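About Us

Aug 31, 2019
By Danjuma Shehu

Search this site
Enter keywords
Go

Hi, I'm Danjuma, and I run Karkosside together with Ginevra Galli. We help small shops and schools work out what robot gear to buy, what it's going to cost them once it's in the building, and when it makes sense to wait a year. We don't sell arms ourselves and we don't take a cut from people who do, so if I tell you to skip the fancy gripper I get nothing out of it except your goodwill (which I like having!).

The two of us started out in purchasing at Wendska, where I spent far too many afternoons reading quotes that listed the arm in big letters and left off the cables, the mounts, the spare fingers and the table. I got kind of obsessed with those missing lines. Ginevra was on the other side of the wall, trying to get things running with whatever I'd been allowed to order -- and she was not shy about telling me what I'd forgotten.

These days we plan around the job first. Small, awkward, everyday objects are our favorite, and key tags are hard to beat: flat plastic, loose rings, metal that points every which way. If your budget only covers moving nice square boxes, it's good to find that out before you sign anything.
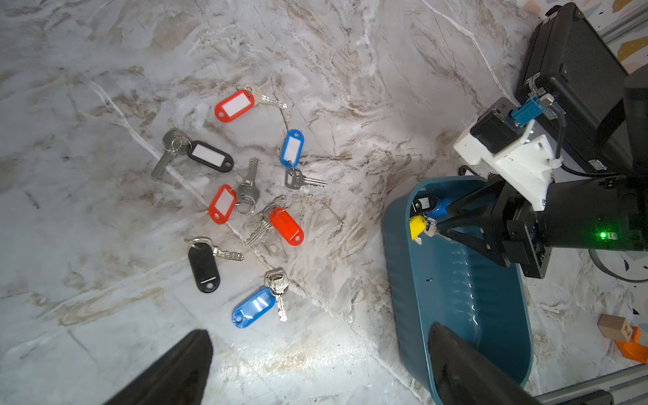

Key sets on the marble top, with the bin at the right.

A typical plan from us covers 2 years. Ginevra writes the equipment list and I write the money part, and then we swap and argue. We put 70 percent of the budget into the first order and hold the rest back for the stuff you only learn you need by using the thing. Customers grumble about that one, and I get it, it's no fun to have money sitting there. The folks at Daza grumbled louder than anybody and then spent their whole reserve on fingers and brackets by November, so we're all friends again.

We also keep a parts shelf at our Skoltow office. Come by and handle things before you order them! Printed brackets are cheap to redo, motors aren't, and a lot of people plan it the other way around. 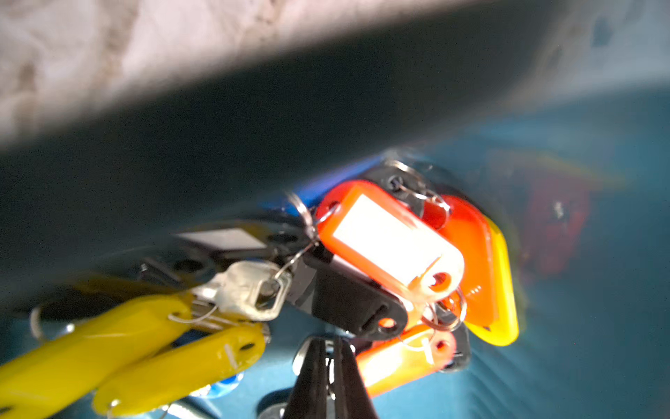 Do I need to own a robot before I call you?

Most people who call us don't have one yet, and that's the easiest time to help. Bring a few of the things you want picked up and whatever number your boss has agreed to. The first planning visit is $200, and we take it off the bill if you go on to a full plan with us.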